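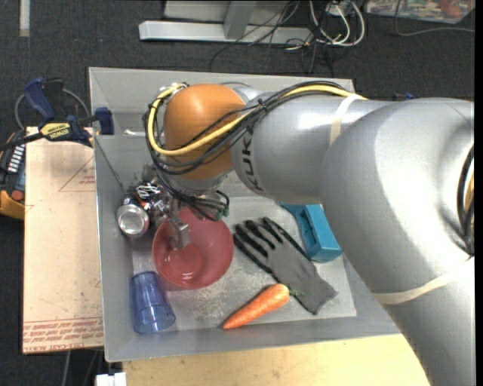 Junelex 2, logiciel de suivi des résultats électoraux par bureau de vote

Version testée : 2, sous licence associative, avec le module cartographique Goodall. Essai mené en août sur les données d'un scrutin présidentiel à deux tours.

L'importation accepte les fichiers CSV et les procès-verbaux numérisés. Un lot de 700 bureaux se charge en 16 minutes, contrôle de cohérence compris. Le contrôle compare inscrits, votants, nuls et exprimés, puis signale les écarts dans un tableau séparé. Les seuils d'alerte sont réglables par circonscription, mais pas par bureau. C'est une limite gênante dans les zones rurales, où les effectifs varient beaucoup.

La reconnaissance des chiffres manuscrits reste le point faible. Près de 31 % des procès-verbaux ont demandé une reprise manuelle, surtout pour les totaux raturés. Moltov, utilisé l'an dernier par la même équipe, faisait un peu mieux sur ce point et nettement moins bien sur l'export.

La cartographie est lisible. Les découpages antérieurs à une réforme peuvent être conservés en parallèle. Kyung-hwa Yeom, qui a relu les cartes, regrette l'absence de légende bilingue.

Documentation correcte, en français, sauf le chapitre sur les droits d'accès, resté en anglais. Assistance joignable par courriel seulement.

Note : 16/20. À réserver aux équipes d'observation disposant d'un opérateur de saisie.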